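Does a Spring Clamp Really Hold Things Tight?

Somebody has probably told you that a spring clamp works "like a strong hand." Grown-ups love saying this. But is it true? Your hand gets tired. Your hand gets an itch and lets go. A clamp doesn't, so it can't be all that much like a hand. Let's look harder.

A spring clamp has two handles, two jaws and a spring in the middle. Squeeze the handles and the jaws open. Let go and the spring pushes the jaws shut again. You do the work of opening it. The spring does the work of closing it, and it keeps pushing for as long as the clamp stays on.

You can tell whether a clamp has something in its jaws by looking at the handles. With nothing to bite on, they spread out as far as they will go. With something thick in the way, they stay closer together.

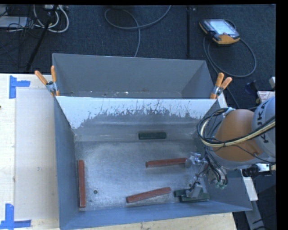 WORKSHOP SCIENCE: HOLDING ON

Two clamps with orange handles are gripping this big gray metal bin, one near each end of the sloping wall inside it. Look at that wall. It is white at the top and bare gray metal lower down, and the line between the two is all jagged and scratchy.

So what wore the white away? It's tempting to say "the bars did it," because there are red and green bars lying right there on the floor of the bin. Maybe. But a picture of a scratch doesn't show you who made it. A good scientist would want to watch first.

The orange tips are worth a thought too. On many spring clamps the tips are covered in something soft like rubber or plastic. Ads say this "protects every surface." Every surface? Arnel Barredo, who runs our Saturday-style tinkering club at Zidedbridge, didn't believe it either, so the club tried it on a painted board. The soft tips left no dents. They did leave a smudge when we twisted them.

TRY IT YOURSELF

You need a clothespin, a ruler and a few sheets of paper. Ask before you borrow the ruler.

Clip the clothespin to one sheet of paper and tug gently. Now fold the paper until it is thick and tug again. Did it hold better or worse? Write down what happened, even if it isn't what you expected.

Then clip it with just the very tips, and after that with the paper pushed deep into the jaws. A lot of books say deeper is always better. Check if they're right about your clothespin.

Keep your fingers out of the jaws of a real clamp. That one you can take our word for.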